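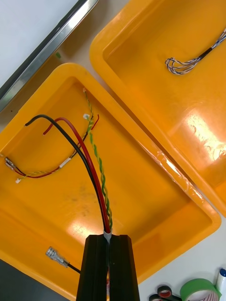

Home | Manuals | Savdale Cell | Section 11 | Troubleshooting

May, by Xiomara Dunleavy

Section 11. When the gripper loses or mangles a part

Sooner or later the Savdale cell will drop something, or pinch it, or pull it sideways, and you'll be standing there wondering which button to press first. Please don't worry too much (it has happened to all of us at Murkmont), but do take these steps in order, even on a busy Tuesday with trays piling up.

11.1 Dropped or snagged cable bundles

The fault we see most is a snag. The fingers close on a bundle, the arm lifts, and one loose lead stays hooked on a neighbor or on the rim of the tray. The controller reads the extra pull as a heavy part and stops with fault 60.

1. Press the hold button on the pendant. Leave the emergency stop alone unless a person is at risk or the arm is still moving.
2. Wait for the amber lamp to stay lit, then lock the pendant and keep the key with you.
3. Look at where the fingers have hold of the bundle. The grip belongs on the taped part, well away from stripped ends and connectors.
4. Support the bundle with one hand before you open the fingers with the manual release.
5. Free the snagged lead by hand. Never jog the arm to pull it loose, however tempting that is when you're nearly there.
6. Check every connector and crimp for damage, and put anything doubtful in the reject bin.

CAUTION: Stripped wire ends are sharper than they look. Wear your gloves, and keep your face back while the fingers open.

11.2 Slipping metal bars

Smooth bars are a different sort of trouble. They don't snag, but they can turn or slide between the fingers, and a bar that comes down on a circuit board can ruin it in an instant. Ubaldo Colombo lost a perfectly good board that way during our first month with the cell, and he's the reason this page exists.

1. Hold the arm and lock the pendant, just as in 11.1.
2. Steady the bar, then move any boards and loose cables well clear of it.
3. Open the fingers with the manual release and set the bar down flat.
4. Wipe the finger pads with a dry, lint-free cloth.
5. On the Triltetti screen, set grip force to 100 and speed to 4, and run one slow lift over a clear table.

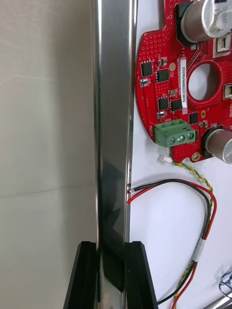 Metal bar held upright in the gripper, with a circuit board and cables on the table beside it.

NOTE: If the bar slips again on the slow lift, stop there and call the Tesfamariam service desk. Worn pads won't get better with more force, and you may mark the bar.

11.3 Before you restart

Walk once around the table, unlock the pendant, clear the fault, and stay within reach of the hold button for the first full cycle. Write the fault number and the time in the cell log.

Previous | Contents | Next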